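Home Tickets Results Entries Help Log out

2020-09-25 - Urmila Kushwaha

Ticket 238 - athlete funding claims not going through, Millby Badminton

Status: open, waiting on Stimus

Claims from the regional squad players stuck at "pending coach". Started after the June update. Travel and physio claims both affected, equipment grants fine. Players getting no email either way.

Tried so far - logged out and in, different browser, resubmitted one claim from scratch. Same thing. Resubmitted one now shows twice, please delete the older.

Checked the coach accounts. Brorka centre coaches can approve, Millby ones can't. The approve button is there but greyed out. Asked one of them to try on her phone, greyed out there too.

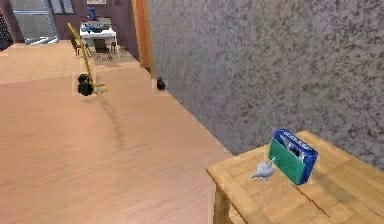
Urmila Kushwaha

Update, after lunch. Rang Stimus support, on hold 13 minutes. They think the Millby coaches lost their "squad lead" role when the two centres were merged in the system. Asked them to put it back. They want it in writing from the association, so have emailed Gunnlaugsson for a signed letter.

Meanwhile 7 claims waiting, 2 of them for entry fees that close on Monday. Those can't sit there. Have asked if a Brorka coach can approve on Millby's behalf - system lets you pick them from the list but then throws "not authorised for this athelete". Screenshot sent to Stimus.

Update 2. Role put back on one account as a test. Button works, claim went to "approved", but the amount shows as zero. Cancelled it straight away. Do NOT approve anything else until they've looked at this.

Still to do:
- letter from Gunnlaugsson
- zero amount, with Stimus
- ring tournament office re late entry for the two juniors
- tell parents somthing

Leaving open over the weekend. Will pick up first thing.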